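Rorow opens its packing hall to visitors

Rorow held an open day at its Srithong site in October, giving customers, suppliers and local residents a look at the two-arm robot station it is preparing for accessory packing. The company said 259 people signed in before the doors closed at 4 p.m.

The station was set up on a white table in the main hall and worked with the kind of items that ship alongside small appliances: power cords, printed leaflets and shallow cardboard boxes. Staff from Cluvivari, the firm that programs the arms, ran the demonstration in 14-minute sessions and took questions between them.

Cords got most of the attention. A bundled cord can lie at any angle, and its loops shift when a gripper closes on them. Cluvivari's engineers told visitors that boxes were the easy part of the job and that most of the past year had gone into cables.

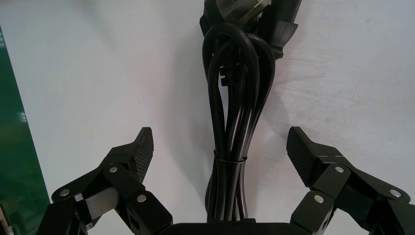

A power cord between the open fingers of a gripper.

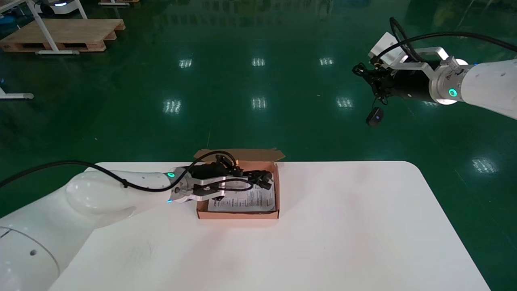 Will the station replace the people who pack accessories now?

Rorow says it has no plan to cut packing jobs at Srithong. The station is meant for the late shift, where the company has had trouble filling places, and two operators will be assigned to each line that uses it. They will load boxes, clear jams and check finished packs before they are sealed.

The first line to get the station will be the one that packs accessory kits for Luvex, a maker of desk lamps and small heaters. Rorow plans to start with a trial of 200 kits per shift and raise the number once the error rate is low enough for the customer. The company did not say what rate Luvex has asked for.

Visitors could also walk through the storage area and the training room, where new operators learn to stop and restart the arms from a handheld panel. A group from the local technical school stayed for an extra session in the afternoon.

Rorow said it will hold another open day after the trial ends. Places will be free, but visitors will have to register ahead of time through the front office, and closed shoes are required in the hall.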